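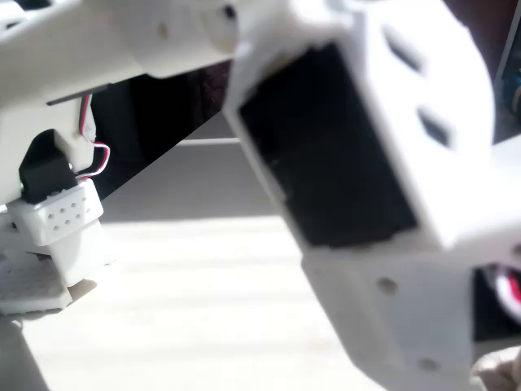

The servo bus timed out again, and I have now spent most of a morning suspecting the software, which is where I should have started. The retry logic in the Menon driver treats a missed reply as "joint has not moved," so one bad packet gives the planner a perfectly confident and perfectly stale elbow angle. I went over the wiring first anyway. The red and white lead leaves the slot under the white link, makes its little loop outside the plastic, and turns back in, and I wiggled that loop through a full set of reads with no change in the error count. Fine. It's the driver.

October 25, 2021

Changes to the driver, so I don't redo them in May:

- Missed reply now returns `STALE` with the age of the last good read. The planner refuses anything older than 18 ms.
- Retries capped at 6. It was "until it works," a policy I apparently wrote.
- Bus log goes to a ring buffer of 2,000 lines. The old one grew until the disk had opinions.

Ran the replay set from Drustitz against the new build. Nine stale reads flagged, all of them in the elbow, and all of them previously reported as good data. I would like to apologize to the trajectory smoother, which I have been calling names since last week.

Next, perception. The segmenter is fine on a plain table under plain light. Give it sun through blinds and it starts finding objects with great enthusiasm, most of them stripes. The gripper's own shadow is the worst offender – long, dark, pointed at one end, and much better defined than a pale fabric glove on a pale table. Era's default threshold picks the shadow every time with a score I'd be proud of on a real object.

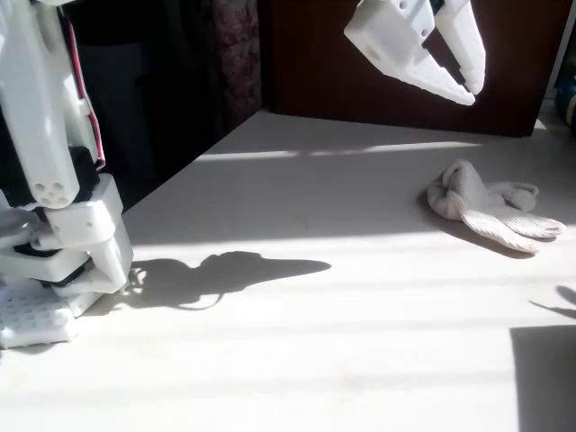
## Shadow mask, second try

First try was a brightness cutoff. It removed the shadow and also the glove. Moving on.

Second try projects the arm model onto the table plane along an estimated light direction and masks whatever lands there. I'm fitting the direction by hand from the base plate corner for now. The mask covers most of the arm's shadow with the jaws close together, and goes ragged when they open, which suggests that the finger meshes in the Zisholm model are still the old short ones. Check this before touching the fit.

The big dark rectangle in the lower right isn't cast by anything in the model, so the mask leaves it alone and the segmenter proposes it as a target. Added a size limit. Crude, but I don't want to model the furniture.

The little folded thing behind the gripper did come through as its own blob, even sitting in a shaded strip. Out of reach from that pose, so the planner returned "no solution," its first correct answer of the day.
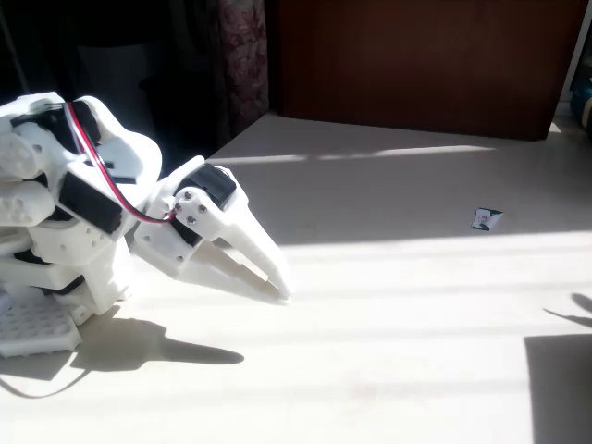 *Photo: bench notebook, Zisholm arm*

Still open:

- [ ] Swap finger meshes, rerun the mask with the jaws open
- [ ] Light direction from two frames instead of my thumb on the screen
- [ ] `STALE` should show up in the viewer. At the moment the joint just stays green, same as when it's healthy
- [ ] Write down which Era config this was. The file is called `final_b`, and there is also a `final_a` with a later timestamp

Left the driver branch unmerged. The age limit is a guess and I want a longer replay before anyone else inherits it.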